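pollard-grip: simulated gripper trials, Chae vs. Prirnureo

Maintainer: Rezaul Wanigasekara, Trikville
Last updated: Sunday, September 17, 2023

What's in here

Logs, configs and renders from 891 simulated grasps, run to compare 2 gripper models on the same arm. Chae is the parallel gripper we already had a model for. Prirnureo is the one whose data sheet made everybody happy. The arm, the controller and the starting pose stay the same throughout, so you can't blame those. People have tried.

Each trial folder has joint states, finger commands, contact forces and a particle dump. Pollard is the simulator wrapper that holds it all together, and the name you'll see in most of the error messages.

About the particles

Soft material is modeled as loose beads. Bead color has no physical meaning. Magenta was chosen because gray beads on a gray background cost me an afternoon.

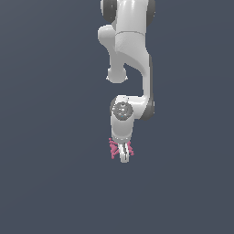
Bead-to-bead friction is set in soft.cfg, and the default is too low for anything you'd want to call dough. Raise it before drawing conclusions about either gripper. If the fingers start closed, the controller still sends a close command and logs it as a success. This is a known issue — known mostly to me — and those rows carry the flag closed_start. Filter them out.

Running it

Install the packages in requirements.txt, then:

python run_trials.py --gripper chae --config soft.cfg

Swap in prirnureo for the other one. Lowercase only. A batch of 15 trials fits on a laptop if you close the browser, including the tab you're reading this in. Renders are off by default; add --render and go find lunch.

Known problems

Contact forces spike on the first time step. Drop it.
Beads can pass through the fingers at high closing speeds. Real beads have so far declined to do this.
The Prirnureo finger mesh came from a drawing, and I had to guess the tip radius.

Not in here

Hardware results. Those are planned for November, pending a mounting plate that fits.

License

MIT for the code, CC BY for the data. Bug reports are welcome, and the ones with a config file attached get read first.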